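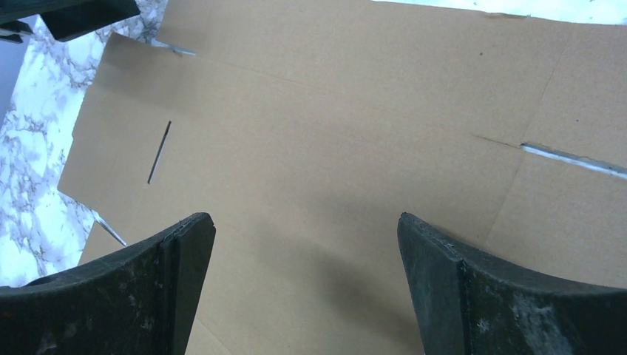

Moving to Murnbridge, part two: the packing

Print this post | E-mail this post

We got the keys to the Murnbridge place in May and had three weeks to clear out the old apartment. I thought that was plenty of time. We had lived there for nine years and the closets were deeper than I remembered.

I started with the books, which was a mistake. Books are easy to pack and you feel like you're getting somewhere, but then you have a wall of heavy boxes in the hallway and you still need to get past them to reach the kitchen. Next time I would do the hall closet first and the books last.

My sister-in-law Mafalda Ramalho came over for two evenings and did the dishes. She packs plates standing on edge, like records, with a folded towel at the bottom of the box. I had always stacked them flat. We lost one saucer out of the whole kitchen, and I think that one was cracked already.

We bought 48 boxes from Brorden, all medium except for a few wardrobe ones. The medium size is right for nearly everything. The wardrobe boxes were a waste of money for us. We ended up putting the coats in the back seat of the car.
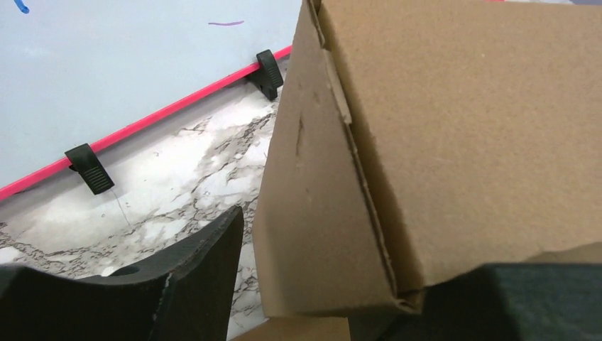 Did we need to hire movers?

For the couch and the washer, we did. Everything else we could have carried ourselves in a rented van. The quote from Simões was for the full load, and it came to more than 2000 dollars, so we asked them to price only the big pieces. They came at 7 in the morning with 2 men and were gone before lunch.

Labeling was where we fell down. I wrote the room on the top of each box and then stacked them, so of course I couldn't read any of it. Write it on two sides. Also write something more useful than "misc." I had five of those, and the can opener was in the last one I opened.

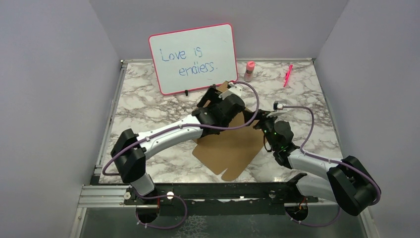

The other thing I'd change is the first night. We had the bed frame but not the bolts for it, and the sheets were under the lamps. We slept on the mattress on the floor and ate crackers. Farzana Khokhar from downstairs at the old building had told me to keep one bag with me in the car with bedding, soap, a towel and a phone charger. I packed the charger.

The utilities went smoothly except for the water, which was still in the previous owner's name for a week. They sorted it out over the phone. The mail is still a mess. If you've sent us anything since we moved, please let me know and I'll ask at the old address.

Next up is the back bedroom, which has green carpet and a door that won't close. I'll post when there is some progress.

Recent posts
Moving to Murnbridge, part one: finding the house
What I did with the old Gruvura shelves
Tomatoes on a north-facing balcony
A slow soup for cold weekends

Contact | Copyright, all rights reserved | Back to top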